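Setting Up Your Legislator Tracking Page in Tiltelero
Part 3: Adding a Member Profile

By now you should be logged in and have your district picked out. If you don't, go back to Part 2, I'll wait. This is the section I get the most mail about, and it's also my favorite (I like committee lists, what can I say).

Before you start: have the member's official bio open in another tab. Tiltelero will pull the name and party for you, but the rest comes in by hand.

1. Click Members, then New Profile. Type the last name first. If you get two people with the same last name, check the chamber before you pick one. I once followed the wrong Hwang for most of February. The one I wanted was Bok-nam Hwang, who sits for Girwood, and I was reading somebody else's votes the whole time!

2. Choose House or Senate. You can't change this later without deleting the profile.

3. Fill in the district number. Digits only, no "District" in front of it.

4. Paste the bio into the Background box. It holds 200 words and drops everything after that without a warning, so trim it first.

5. Add committees one at a time, pressing Enter after each. Put the chair or vice chair title in the Role field, or your alerts won't sort properly.

Note: Subcommittees go under their parent committee. Use the little arrow next to the name.

6. Press Save, wait for the green Ok, and then refresh. Your profile should show up in the left column.

Caution: Don't press Import All Votes yet. Girwood's last session had 3,262 recorded votes, and they'll all land in your inbox if alerts are switched on. Turn alerts off, import, then turn them back on. 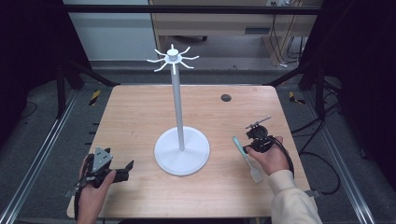
Grouping your committees is the next job, and it's worth doing before you add a second member. Open Groups and make one for each subject you care about: schools, roads, taxes, whatever keeps you up at night. The free plan lets you have 8 groups per member. I think of it like a mug tree, one post in the middle with eight arms coming off it, the member being the post and each group an arm. Drag a committee onto a group and it stays there until you move it.

7. Set the alert time for each group. Mine come at 5 in the morning, before the coffee's even on.

8. If you keep your contacts in Grolden, go to Settings, Share, and tick Send Office Phone. The district office and the capitol office come across as separate entries.

Note: Phone numbers change after an election. Open the profile and press Check Again once the new members are sworn in.

Part 4 covers reading a bill's history and setting up alerts for amendments.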